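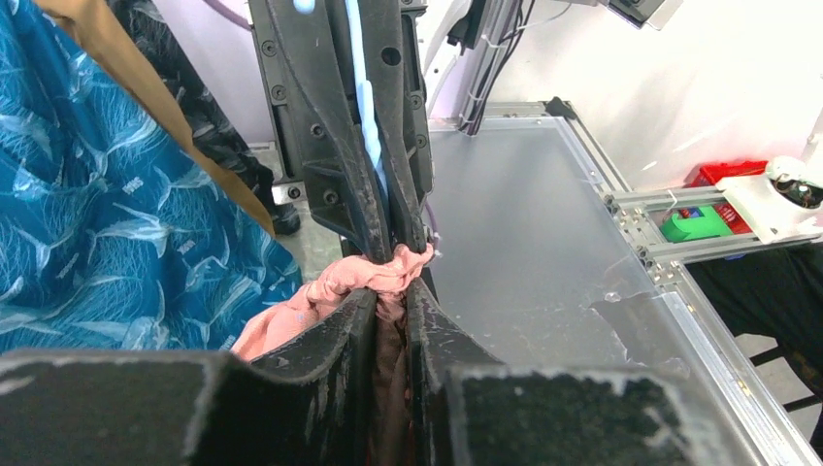 I finally did the cloth drawer. If you've been reading this newsletter for a while you know the one I mean, the deep one under the microwave that hasn't closed all the way since we moved in. I gave it one rainy March afternoon and a pot of coffee, and I pulled everything out onto the table in one big heap, which felt great for maybe a minute and then felt like a terrible mistake.

The count (I know some of you like a count) was 32 pieces of fabric. Dish towels, napkins, dust rags, bandannas, half a pillowcase, and a tea towel from the Skomska mill shop that I have never once used because it still has the ribbon on it. My husband wandered through, looked at the heap, and wandered right back out again.

My rule this time was to pick up each cloth by two corners and hold it out flat before deciding anything. Sounds fussy, I know! But a cloth in a wad all looks the same, and I'd been putting wads back in that drawer for years. Once it's open you see the bleach spot, or the hem that's let go, or that it's a perfectly nice napkin you forgot you owned. Pink ones especially, for some reason. I have a lot of pink, mostly from the year I washed a red sweatshirt with the kitchen whites.

Anyway, 16 went back in the drawer, 13 went down to the garage for the bike and the mower, and the last three are in a bag by the sewing machine waiting for new hems. I give them until summer.

For folding I've gone over to thirds and then thirds again, standing up on edge like file folders. I used to do halves, and they slid around every time somebody yanked the drawer open. Smooth the cloth with the side of your hand between folds and don't worry if the corners don't meet. Old cotton pulls out of square and there's no arguing with it. The thick waffle ones won't stand up however you fold them, so I roll those and wedge them along the side.

I also bought 2 of the shallow Dredeo drawer trays to keep the napkins away from the rags. They're fine. A bit shorter than I wanted, so there's a gap at the back where a single oven mitt now lives. If you have one of those extra-deep drawers, measure first, which I did not do.

A reader wrote in after the last issue asking how to get the musty smell out of stored linens. I wash mine again with nothing but a cup of white vinegar, then hang them outside all day if the weather cooperates. Mine had to go over the shower rod this time, and the bathroom smelled like pickles until supper.

Next issue is the coat closet. Send me your glove systems, please, I don't have one.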